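Tuesday nights with the robot club

So I joined a robot club. I know, I know. I'm the person who once called my brother over because the TV remote had "stopped working" and the batteries were in backwards. But the community college up the road opened its student robotics club to evening students in September, and my ceramics class got canceled, and there I was with a free Tuesday and a parking pass I'd already paid for.

The club meets at 6:30 in the old home ec room on the ground floor. It still smells a little like vanilla in there, or maybe that's in my head. There are sinks along one side and a poster about knife safety that has to be older than most of the members. I was expecting little cars with sensors on them, the kind that follow a line of tape around the floor. Nope! Two-armed robot, household chores, the whole semester.

The project is named Zestport, which came out of a very long argument on the first night that I mostly sat through eating pretzels. The losing name was Darnex and there are people who still haven't let it go. (Someone keeps writing it on the whiteboard. I have my suspicions.) The idea is that we pick a bunch of ordinary kitchen jobs, teach them to the robot one at a time, and at the end of the semester we take it to a student challenge and run them in front of judges. Put a plate in the rack. Hang a mug. Open a drawer, take a thing out, close the drawer. Stuff you'd do while talking on the phone.

Our team lead is Jasmina Angelovski, second year, extremely patient, drinks cold coffee on purpose. She split us into 4 small groups and gave each group its own chores. I'm in the plates group with a guy named Janevski (everybody goes by last names in our group, I have no idea how that started) and a very quiet freshman who types faster than anyone I've ever met.

The way we teach it goes like this. One of us drives the arms by hand through the whole job while the computer records everything, and then we do it again, and again, and again, moving the stuff a bit each time so the robot doesn't just memorize one spot on the table. My first week I figured we'd need maybe five or six of those. Oh, sweet summer child. Last week our group got 51 good ones saved and Jasmina looked at the number and said "nice start."

Driving the arms is so much harder than it looks. You know when you try to cut your own bangs in the mirror and your hand goes the wrong way? It's that, but with two hands. I spent my entire first session knocking a plate over very gently. Janevski is great at it, which he says is from years of playing the claw machine at his uncle's bowling alley, and I've decided to believe him. He does this thing where he stops just before he grabs, takes a breath and then closes. I've started doing it too and my drops have gone way down.

Plates are sneaky, by the way. When they stand in a rack they overlap, so if you come in a little too far over you're grabbing at two rims, and if you come in too shallow you get nothing and close on air with great confidence. The freshman had the idea of using different colors so we can shout "blue one!" across the table and all know which plate we mean. Such a small thing and it has saved us so much pointing.

The drawer people have it worse. I won't say too much because they're touchy about it, but a drawer wants to be pulled straight, and human beings on their third hour of a Tuesday do not pull straight. They've been using tissue packs as the thing to fetch and they have a whole theory about which corner of the drawer is the easiest. The mug group, meanwhile, is insufferable. Their success rate is beautiful. They have a chart. It's laminated!

I saved a frame from the fixed camera in the middle of the session this week, partly for you all and partly for my mom, who thinks I'm making this up. 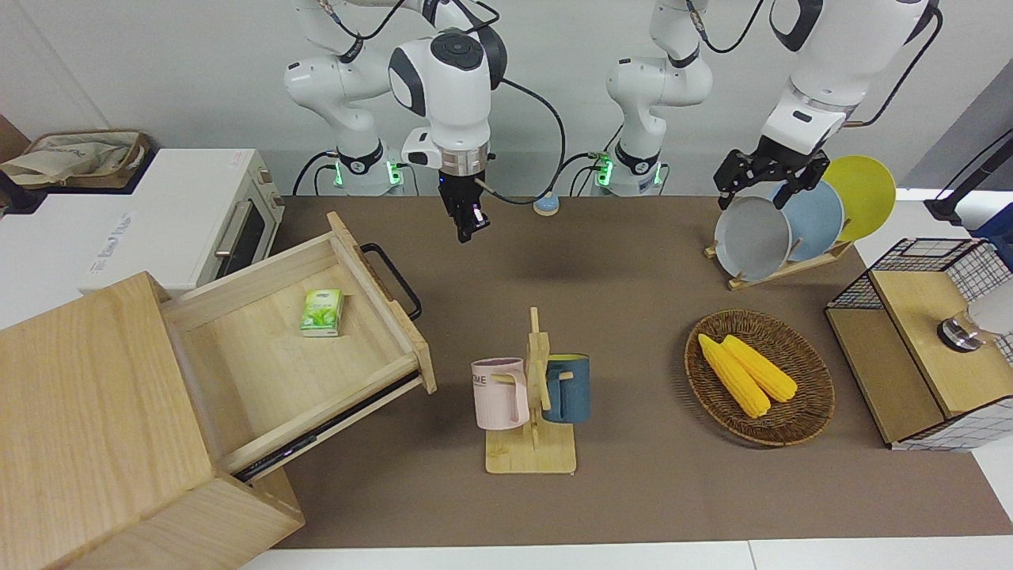

Left arm over the plates, right arm hanging out above the middle of the mat. Yes, there's corn in the basket.

I love how much it looks like somebody's kitchen got shrunk down onto one table. Toaster oven, mug tree, drawer and all. My mom's only comment was that she likes the blue mug, so there you go.

Now for the less cute part. We ran our first practice round at the end of the night, with the robot working on its own and all of us standing back with our hands in our pockets. (Jasmina's rule. She says people reach in without noticing, and she's right, I caught myself twice.) Plates got 2 out of 3. The third one it picked up fine, carried over fine, and then sort of hovered next to the rack for ages like a person who's walked into a room and forgotten why. We all just stood there whispering at it. Then time ran out.

Jasmina thinks our recordings are too similar right at the end, when the plate goes down into the slot, so next week we do a fresh batch with the rack turned at different angles. I've volunteered to drive for the first half. My shoulders are already complaining.

We also picked up our first rival, sort of. There's another student team called Skisov signed up for the same challenge, and they posted a video of their robot folding a dish towel. A dish towel! Our group chat went completely silent for ten minutes and then Janevski wrote "ok but can it do plates" and we all felt better.

If any of you have done one of these student challenges, please tell me what to pack. I've got tape, snacks and spare plates on the list so far. And if you're local and even a little curious, the room's open to visitors from 6:30 and you can park behind the gym for free after six, a thing I wish I'd known before I bought that pass.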